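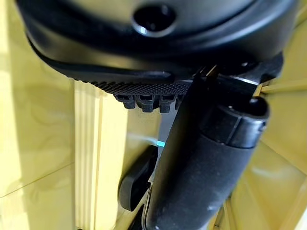 Crosshatched grip pad under the black housing

From: Poul Hjaltadóttir
To: Eltby allotments list
Date: 2023-07-06
Subject: Re: Beans on the slope beds?

Poul Frandsen wrote:
> Has anyone had luck with climbing beans on the slope side? Mine went in
> at the start of June and they just sit there. The leaves are pale and
> the soil is like brick an inch down. I'm tempted to pull them out and
> put in kale. Also, does the Drendar mix need soaking first?

Oh please don't pull them out yet! I had the same pale leaves my first year up there and by August I was giving beans away to people at the bus stop. The slope beds are slow to get going but they hold heat wonderfully once the roots get down.

What worked for me was watering deep and seldom. I sink a flowerpot between every two plants and fill it twice in the evening, and then leave them alone for a few days. A thick layer of grass clippings helps a lot too (keep it off the stems, the slugs love it).

And yes, soak the Drendar seed overnight. I started 34 of them on the kitchen windowsill and planted the lot out under the poles by the Plandon gate – they're up past my shoulder now and I am ridiculously pleased with them. The flowers are a deep red and the bees are all over them from breakfast on.

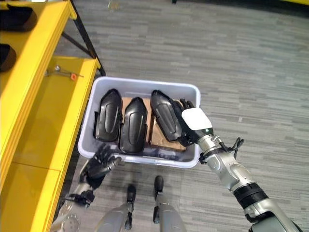
White and gray bin beside the yellow shelving

If you want something for the gap at the bottom of your bed, try the Higuchi squash. It sprawls like mad and shades the soil, so the brick problem gets better by itself. I have seedlings left over, come and take a few. I'm usually there until dark this time of year.

One more thing for everybody: the seed order goes in soon and we need to reach 800 kroner for free shipping. We're at 439, so have a think about garlic and winter lettuce and write to me off list. I'm putting in for 30 garlic bulbs myself, which is probably too many, but have you tasted it fresh?

Poul H.
upper slope, the bed with the blue water barrel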